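7.4 When the gripper will not let go

Read this section before you need it. People who read it afterward tend to read it fast and skip the cautions.

A "failed release" means the Talavau controller has sent the open command and the fingers have stayed where they were. The pendant shows fault 138. The arm then holds position and waits, and it will wait much longer than you will.

CAUTION: Do not pull the object out by hand while the arm is powered. The fingers may finish the open command at any moment, and the arm may go on to its next move with your hand along for the ride.

CAUTION: The stop button removes drive power. It does not open the gripper. Support anything heavy before you press it.

To clear a failed release:

1. Press the stop button. Wait for the status light to go solid amber.

2. Write down the fault code and the cycle number. Sreekumar Rai, who handles our service calls, once got a report that read "it's doing the thing again." The log settled it: cycle 2,704, fault 138, same as the week before.

3. Check the cable along its whole length. Slack that snags on a basket rim accounts for most of these calls.

4. Turn the manual release screw counterclockwise until the fingers move freely. Stop there. The screw does come all the way out, and it is very small.

5. Lift the object clear and set it down outside the arm's reach.

6. Restore power and run OPEN/CLOSE TEST from the Service menu. It takes 69 seconds.

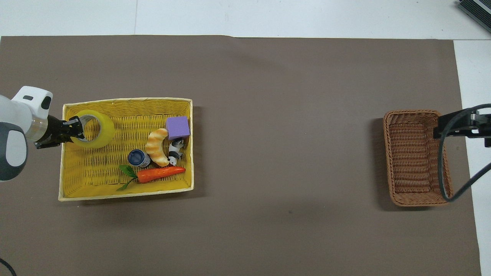

Rings and rolls deserve a note of their own. With one finger inside the hole and one outside, the gripper has a good hold on the rim, and a release that opens only partway can leave the inner finger hooked. The next lift then takes the roll up with it – and sometimes whatever was lying against it.

NOTE: For hollow objects, set Release Width to 5 mm more than the default. Humaira Afridi worked this out during the Bidano trials, after a good deal of picking things up off the floor.

7. If the test passes, resume at reduced speed and watch one full cycle from outside the marked area.

8. If fault 138 comes back, leave the power off, tag the arm and call Sundlow service. Do not raise the grip force. It feels like progress, but a gripper that can't let go has no use for a stronger grip.

See 7.5 for dropped objects.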